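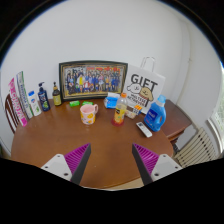 Gripper Maintenance Technician (hand-held and arm-mounted tools)
Harawira, Ravalham site
Posted December 1, 2023
Reference 776

Harawira keeps a stock of two-finger grippers in daily use, some carried by hand and some fitted to the arm in the Hadumis cell. The technician looks after all of them, from the finger wedges to the mounting plates, and keeps the cell itself in working order.

Duties

Inspect the ribbed fingers at the start of each shift for splits at the tip and at the base of the ribs. Replace in pairs.
Renew finger pads when the surface is polished or lifting at an edge.
Check the screws in both mounting plates, left and right, and refit to the torque given on the job card.
Set the full opening and the closed position after any finger change. Confirm that both fingers travel evenly.
Clean and refocus the wide-angle camera on each tool. Repeat the calibration if the lens has been disturbed.
Grease the arm joints and change the cell filters to the Arkimel service plan.
Record all work in the fault log, including faults that could not be repeated.

The tools handle ordinary household goods: mugs, drink bottles, pump bottles, boxed and soft packets. Residue on the pads is a regular cause of poor grip, and cleaning takes up a fair part of the week.

Requirements

At least 3 years in mechanical or electrical maintenance.
Able to read assembly drawings and use a torque driver, feeler gauges and a multimeter.
Safe isolation training, or willingness to complete it before working inside the cell.
Clear written English.

Experience with soft or 3D-printed fingers is useful. Programming is not part of the post.

Terms

Permanent, 70 per cent of full-time hours, day shift. The hours will be reviewed in June. Tools and safety footwear are supplied.

Apply in writing to Jaanus Grīnberga, Room 629, quoting the reference. Enclose a CV and a short account of one repair you carried out, with the fault, the test made and the part changed. Shortlisted applicants will be asked to strip and rebuild one gripper at the bench.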